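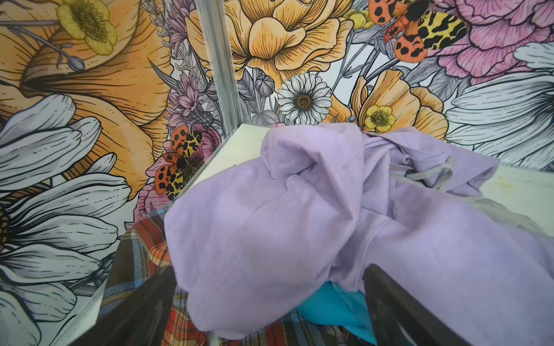

*Camiseta lavanda, de las que llegan arrugadas al montón.*

**NOTA DE PRENSA**
**8 de julio de 2021**

# Itstead abre en agosto su taller de arreglo y segunda vida de la ropa en Penside

Hola a todos y a todas. Escribo esta nota yo misma, desde la mesa de recepción de Itstead y con el café a medias, porque llevo meses queriendo contarlo y por fin puedo: ¡en agosto abrimos taller en Penside! Es un local a pie de calle, con escaparate y una puerta que todavía se atasca un poco (está en la lista de cosas por arreglar, lo prometo).

Para quien no nos conozca, en Itstead recogemos ropa usada, la revisamos, la lavamos, la cosemos si hace falta y la volvemos a poner en circulación. Empezamos en un garaje prestado y con una sola máquina de coser, y durante el último año hemos devuelto al uso 2612 prendas. Lo que más nos llega son camisetas, y lo que más nos piden son pantalones infantiles con rodilla reforzada, así que ya os podéis imaginar lo que hacemos con muchas camisetas.

El local nuevo tiene tres zonas. A la entrada está el mostrador de recogida, donde se puede dejar ropa limpia sin cita previa. Detrás va el taller propiamente dicho, con máquinas compartidas que se reservan por horas, y al fondo hemos montado una tienda pequeñita con percheros, un probador y una estantería de retales que se venden al peso. Los retales me tienen enamorada, lo confieso. El otro día encontré un trozo de pana verde botella y me lo llevé a casa antes de que le pusieran etiqueta.

## Qué se puede traer

Aceptamos ropa de adulto y de niño, sábanas, toallas y cortinas. Que falte un botón o que la cremallera esté rota no importa nada, de verdad, no os dé apuro. Lo que no podemos coger es calzado, colchones ni ropa con moho, y tampoco edredones de pluma, que en nuestra lavadora no caben (lo intentamos una vez y mejor no entro en detalles).

Cada bolsa admite hasta 30 prendas. Si tenéis más, por ejemplo por una mudanza, escribidnos antes y os reservamos un hueco por la tarde, que es cuando hay menos lío en el mostrador.

## Los cursos

Esta es la parte que más ilusión me hace. Nikolaidis, la mercería del barrio, nos surte de hilos, agujas y entretelas, y además cede su trastienda para el curso de iniciación mientras terminamos de pintar la nuestra. El programa arranca con lo básico, es decir, enhebrar, coser un botón que aguante y coger un bajo a mano. Luego vienen las cremalleras, que a mí me costaron lágrimas, y el zurcido visible.
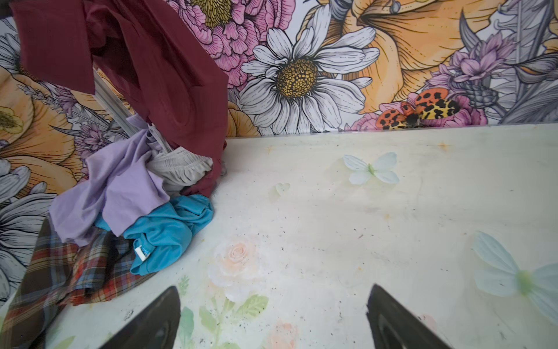
Entre los cursos hay uno dedicado solo a los dibujos bordados, y lo hemos llamado «Tapar bonito». Consiste en aprender a esconder una mancha o un agujerito con un motivo sencillo, una hoja, una estrella o lo que cada cual traiga pensado. Para quien no sepa por dónde empezar, la mariposa azul clarito que hay impresa en una de nuestras mesas blancas da bastante juego: cuatro alas redondeadas, un cuerpo verde pequeño y poco más, y sale en punto de satén hasta con manos novatas. El corazón que tiene a la izquierda, tan tenue que cuesta verlo, sirve para practicar el punto atrás. No hace falta saber dibujar, llevamos papel de calco de sobra.

El curso completo cuesta 199 euros con todo el material incluido, y se puede pagar en dos veces. Hay también tardes sueltas de costura libre para socios, con alguien del equipo cerca por si la canilla decide hacer de las suyas.

## Plaltov, nuestro cuaderno de prendas

Junto con el taller estrenamos Plaltov, una herramienta en la web donde apuntamos cada prenda arreglada con su tela, el tipo de arreglo y el hilo que se usó. Ya hay 400 fichas publicadas y se consultan gratis. Nació como una hoja de cálculo para no volvernos locas con los tonos de hilo y se nos fue de las manos, en el buen sentido. Si tenéis una blusa de viscosa con un enganche y no sabéis cómo meterle mano, buscad ahí primero.

## Para medios y curiosos

Durante la semana de apertura habrá visitas al taller por las mañanas, y estaremos encantadas de recibir a periodistas, centros educativos y asociaciones. Se piden a través del formulario de prensa de la web de Itstead, y yo misma contesto los mensajes, normalmente en el mismo día. Si venís con una prenda para arreglar, decidlo al reservar y os guardamos sitio en una máquina.

**Contacto:** Comunicación de Itstead, taller de Penside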